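Thursday, late

Day two with the Narneta trial. Keerthana Fernandes talked me into it (she gets the first month free if I sign up, so let's keep that in mind!), and I've been driving two black arms around a simulated house ever since dinner. You rent the practice rooms by the month, up to 200 sessions, and the kitchen is the one everybody raves about. I mostly bumped around in it. I spent ages just staring at the floor between the grippers, trying to get a feel for how far apart they were.

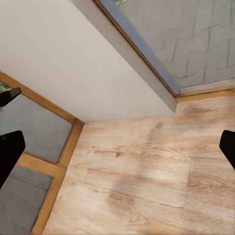 Grippers either side of the plank floor, cream panel behind

The floor grain is lovely, knots and all. The blurry brown patch near the wall bugs me more than it should. Barış Gezer says the Fikthorpe rooms look sharper, but he pays 600 a year for those and I'm not him.

What I really like is the doorway. There's a whole garden out there, with lawn and trees and puzzle-piece pavers, and I kept wanting to roll right out and leave the knife and cutting board on the counter for somebody else.

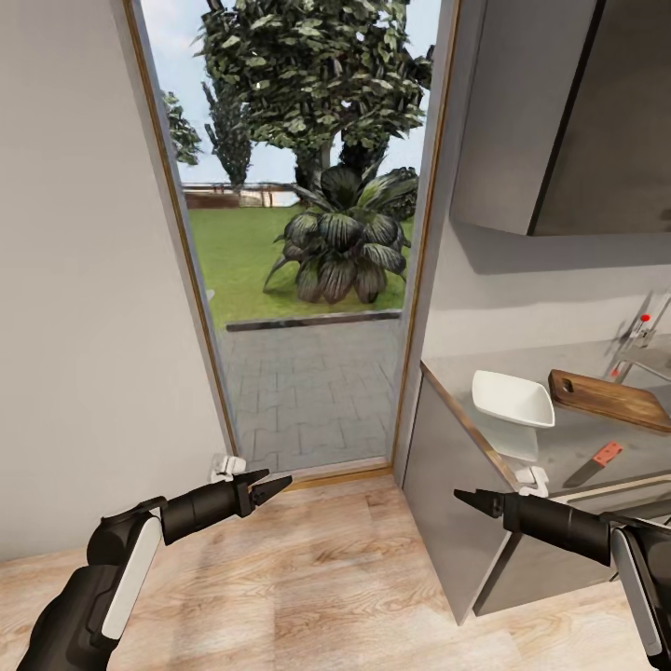
Friday's list

Email Narneta and ask if the garden is part of the plan. Try the left arm slower. Get the white bowl off the counter without swearing. Call Keerthana back!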